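Week 3 – Writing by hand, and why your notes should be shorter

Okay, so last time we got stuck on typing versus handwriting, and Ladi Ogbonna asked me after class whether I was really telling everyone to put the laptop away. Sort of, yes! At least for the reading on letter forms (the Kilarton packet, pages stapled in the wrong order, sorry about that).

My own college notes ran to 700 pages by the time I graduated, and I doubt I reread 82 of them. I was copying down every word the professor said. When you write slowly you have to choose, and the choosing is where a lot of the learning happens – you're already sorting the lecture while you sit in it.

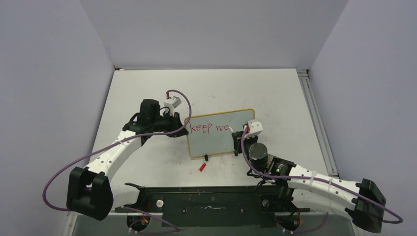

Lettering gets harder as the surface gets bigger and slicker. On paper your hand rests on the page and the grain drags a little at the pencil, so your strokes come out steadier than you'd expect. A whiteboard gives you none of that. Look at the red "keep mo" on the little yellow-edged board: thin, lowercase, and no two letters quite even. Mine look like that too, and I've been teaching in front of boards for years. Go bigger than feels natural, move from the shoulder, and plan your line before you start so you don't run out of room.

For the exercise, take the Qaisi essay (nearly 2,000 words) and get it onto one index card. Both sides are fine. Use your normal handwriting, please, I don't want anybody's fancy wedding-invitation script. Then swap cards with a neighbor and see if they can explain the essay back to you.

Bring the card next time, along with your Bernent workbook. We'll start with spacing.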